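Why Does a Game Need Two Colors of Stones? All About Go

Have you ever started a game on a rainy afternoon and found that it was dinnertime before you were done? Go can do that to a person! It is one of the oldest board games that people still play, and it began in China more than two thousand years ago, long before anybody had a television or a bicycle or even a pencil.

The funny thing about Go is that the rules are short. You could learn most of them while your toast is in the toaster. One player has black stones and the other has white stones, and black goes first. You take turns putting down one stone at a time. But you don't put your stones inside the squares, the way you would with checkers. You put them on the points where the lines cross, and once a stone is down it stays where it is - no sliding, no hopping - unless it gets captured.
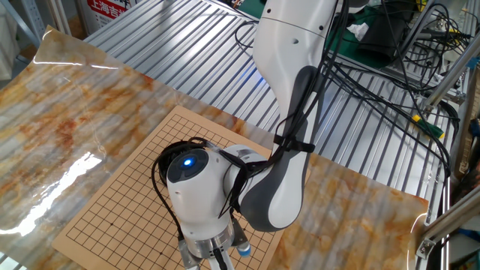 So how does a stone get captured? Well, every stone needs some breathing room. The empty points right next to it, along the lines, are called its liberties. A stone in the middle of an empty board has 4 liberties, a stone on the side has three, and a poor little stone tucked into the corner has only 2. If the other player fills up every one of them, your stone is taken off the board. Stones of the same color that touch along the lines share their liberties, a bit like friends sharing one big umbrella, and so they are much harder to catch.

Capturing is exciting, but it isn't how you win. You win by having more of the board than the other player when the game is over. Think of building a fence around a garden. If you build a tiny fence, it will be very safe, but you won't have room for many carrots. If you try to fence in the whole town, somebody will probably walk right in through a gap!

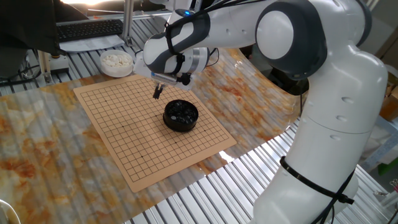
A full-size board has 19 lines going each way, and a game on it can last for hours. Beginners often use a smaller board with nine lines each way, and that is what I would pick for your first few games (I still like it myself, when it's nearly bedtime). You will most likely lose a lot at the start, and that's all right. There is an old saying that you should lose your first games quickly, so that you can get on with learning.

Words to remember

Liberty: an empty point right beside a stone, along a line.
Capture: to take a stone off the board by filling its last liberty.
Territory: the empty points that your stones have fenced in.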